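How to Prepare and Run a Robot Demonstration at an Open Day

Brallport Technical Center, Visitor Programs
Prepared by Oluwaseun Oyelaran. Reviewed by Chukwuemeka Ogunleye.

This guide is intended for staff who present the tabletop pick-and-place demonstration to school groups and members of the public. It applies to the Penrose demonstration room and to visits hosted at the Prulilbridge annex. Staff who present the Skalov welding cell should follow the separate guide for that equipment, as the safety rules are different.

Before the Visit

Confirm the booking with the front office and obtain the final number of guests. The Penrose room may hold no more than 21 visitors at one time. Larger parties must be divided, and the second group should begin with the building tour.

Reserve 80 minutes for each group. This includes the welcome, the safety talk, the demonstration, guest turns, and questions. Groups with children under ten usually need a longer question period and a shorter introduction.

Read the arm's service log. If any fault was recorded after the last session, do not run the demonstration until a technician has signed the entry. The service desk can be reached at extension 618.

Setting Up the Table

1. Wipe the tabletop with a dry cloth. Do not use spray cleaner near the arm.

2. Check that the emergency stop is within reach of the presenter's chair and that the cable does not cross the walkway. Press the stop once with the arm powered and confirm that the status light changes.

3. Inspect the finger pads. The ribbed pads should be firmly seated on the fingers, and the black gripping strips should lie flat from end to end. Replace a pad if its strip has begun to lift at the tip.

4. Place the tub of play food in front of the arm. Young visitors recognize the pieces at once, and the shapes are different enough to make the task worth watching. A long piece such as the cucumber should stand toward the back of the tub, with the rounder pieces in front.

5. Open the gripper fully and bring it to the start position, with the tub ahead of the open fingers. Look at the wrist camera view on the wall monitor. Both pads and the contents of the tub should be visible before guests are admitted.

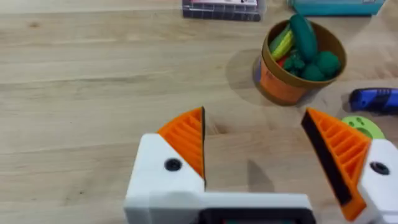 Running the Demonstration

Welcome the group from the front of the room and give the safety talk in full, even when time is short. Guests must remain behind the yellow floor line while the arm is powered. Bags and coats are to be left on the rack by the door.

Begin with the wrist camera view. Ask the group to name a piece of food they can see in the tub, and explain that the operator will try to pick up that piece. This gives visitors a reason to watch both the arm and the monitor.

Move slowly on the first attempt. Lower the open fingers on either side of the chosen piece, pause, and then close them. Point out how the ribbed pads bend around a curved surface. If the piece slips, open the fingers, raise the arm, and try again from a slightly different angle. A missed attempt is a useful part of the session and should be explained in plain terms.

After two or three picks by the operator, invite guests to take a turn at the hand controller. One guest may operate the arm at a time, with a staff member seated beside the stop button. The speed limit must remain on the visitor setting, and the password for the higher setting is not to be entered while guests are present.

Common Questions From Visitors

Guests often ask whether the arm is making its own choices. Presenters should state clearly that a person is guiding it during this demonstration. Recorded runs without an operator are available on the second menu page and may be shown if there is time.

Questions about jobs and training should be answered briefly and then referred to the information desk, where course leaflets are kept.

Closing the Session

Return the arm to its rest position, switch off power at the wall cabinet, and hang the key in the office. Put all play food back in the tub and wash any piece that has been on the floor. Enter the group name, the number of guests, and any faults in the visit record before the next party arrives.

Requests for March visits should be sent to the Visitor Programs office, Room 69. Schools that have not visited before will be asked to complete an access and supervision form.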